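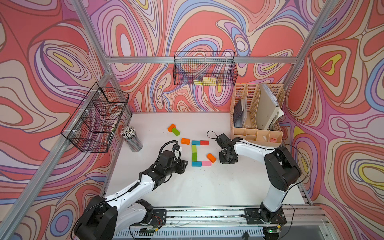 I spent my first morning at Sidlow getting told off by a checklist.

It's one laminated sheet, both sides, 18 lines, and everybody who touches a robot arm in the building has to go through it before the power comes on. I'd come to write about the arms (of course I had, they're the fun part!) and I ended up spending most of my visit on the sheet, and on the woman who wrote it. Fatima Afolabi has run the bench work for years and she has opinions about cables, cups, pencils and what you're allowed to leave on a table.

"Read me line four," she said, before I'd even put my bag down.

Line four is about reach. Before anything moves, you work out how far each arm can stretch in every direction, and then you treat that whole space as belonging to the arm. With one arm that's easy enough. With two arms sharing a tabletop, like the pair she had set up over a spread of wooden blocks, there's a patch in the middle that belongs to both of them, and that's where most of the sheet's attention goes. Who gets to enter first? What does the other one do while it waits? Sidlow's rule is that the waiting arm backs off and holds, and the person at the keyboard has to say out loud which arm is going. Out loud! I felt silly doing it for maybe ten minutes and then I stopped noticing.

Line seven is cables. The loop over the wrist has to have enough slack for the joint to turn all the way, and not so much that it can snag the other arm. Fatima checks it by hand with the power off, bending the wrist through its full travel. She made me do it too, twice, and the second time she was right to.

Then there's the storage question, which I'd never have thought of as a safety matter. Every bench I've ever worked at slowly fills up with stuff, and these are no different: folders in an organizer, a cup stuffed with pencils, wire baskets up on the walls. The sheet allows all of it, with conditions. Things people need go to the walls and the back corners. The front stays clear. Anything that lives on the table has to be written into the setup file, so the next person knows it's supposed to be there. A cup of pencils in the file is furniture. A coffee mug that isn't in the file stops the session, and you get to write it up.

I asked if anybody really writes up a mug. She opened a drawer and showed me the binder.

The binder holds 200 reports so far, most of them half a page. I read a good stack over lunch. Tape left where a gripper was headed. A block that had rolled off and been put back in the wrong spot by someone being helpful. Fourteen of them were plain old "I reached in while it was live," and those are the ones she reads to new people, with the names taken off. Nobody was hurt in any of them, and she'd like to keep it that way.

The sheet didn't start at Sidlow. An early version came over from Wirnow, where Fatima used to work, and it was 1,000 words of dense paragraphs that people signed without reading. She cut it down one January, reading each line aloud to whoever was nearby and crossing out anything that made them squint. Vernari, the shop across town, has since picked up the short version and added a couple of lines of its own about lighting. (They argue about those by email. I was shown some of the emails. I'm staying out of it.)

There are formal standards for this kind of thing too, and Sidlow keeps them on a shelf and follows them. Fatima's view is that a standard tells you what has to be true, and you still need something a tired person can use at the end of a long day with one hand full of blocks.

My favorite line is the last one. It says, "Leave it how you'd want to find it," and under that there are five tick boxes: arms parked, power off, blocks listed, front clear, file saved. The project they're running at the moment is called Saber, and its folder has a copy of that box for every session, each one initialed. I flipped through looking for a blank. I found one, and pointed it out, and Fatima took the folder from me and went off down the hall with it to find whoever it was.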